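## Reading evenings start again in Skoltthorpe

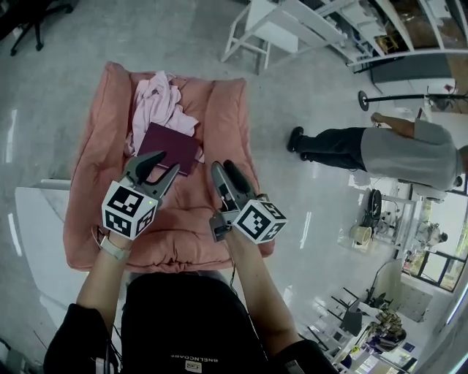 *A padded armchair, with a pink cloth and something dark red on the seat.*

After the long pause of summer, the reading evenings at the Wuso building are coming back. The first one will be on October 2, 2020, at half past six, in the room on the ground floor. Please use the side door, as the front one is closed for painting until further notice.

We begin with short stories, two each evening, and Chibuzor Bassey will read the first of them aloud. It is a story of a ferry and a lost suitcase, and I will not say more. After the reading there is time for talking and for tea - bring your own cup, please.

In August we asked members which books they would like to have, and 153 titles were sent to us. The full list hangs beside the library desk. Many of you asked for poetry, so Ravinder Poirier is preparing one evening only with poems, also translated ones.

The room can take 30 persons. To keep a place, write your name on the sheet at the desk or leave a message at the Fladberg bookshop. Members from last year do not need to pay again.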